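Removing fold lines from a dark felt-type table cover without shine marks

Asked by Gifty Akolgo, 02/09/2024
Viewed 754 times

I have a charcoal grey table cover, soft and a bit fuzzy, sold under the name Endex. No fibre content on the label. It was stored folded in a cupboard from May onwards and now has a long straight crease across it that will not drop out. Hanging it over a door for 2 days made no difference. I tried an iron on low at one corner and got a slightly glossy patch, so I stopped. Is there a method that doesn't flatten the surface? 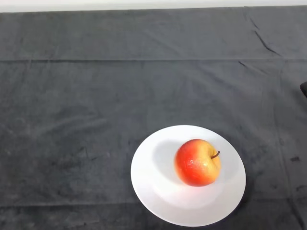 2 answers

Answer 1 (accepted)
Zuweira Sulemana, Cescombe

The gloss is flattened fibre. If the cover is polyester or acrylic, it may also be slightly melted, and that part is permanent. Test first on the underside of a hem.

1. Lay the cloth face down on a clean towel. The towel pile supports the surface.
2. Hold a steamer 2 to 3 cm above the crease. Do not touch the fabric.
3. Work along the line in short sections, smoothing each with a flat hand.
4. Leave it flat until fully cool. Moving it warm sets new wrinkles.
5. Brush lightly in one direction with a soft clothes brush.

A damp pressing cloth and an iron on the synthetic setting will do the same job if you lift and lower the iron and don't slide it. For storage, roll it on a cardboard tube. Mine is a similar colour and still shows a faint line after steaming, visible mainly in side light.
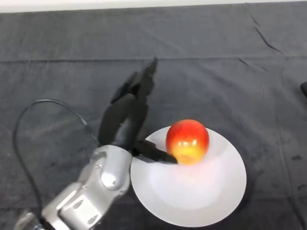

Dark cover with plate and apple, fold line showing.

Answer 2
Nwankwo23

Put it in the dryer on low with a damp face washer for ten minutes. Works on my curtains. Don't know about felt.

Comment from Zuweira Sulemana: Not if there is any wool in it. Wool felt will shrink.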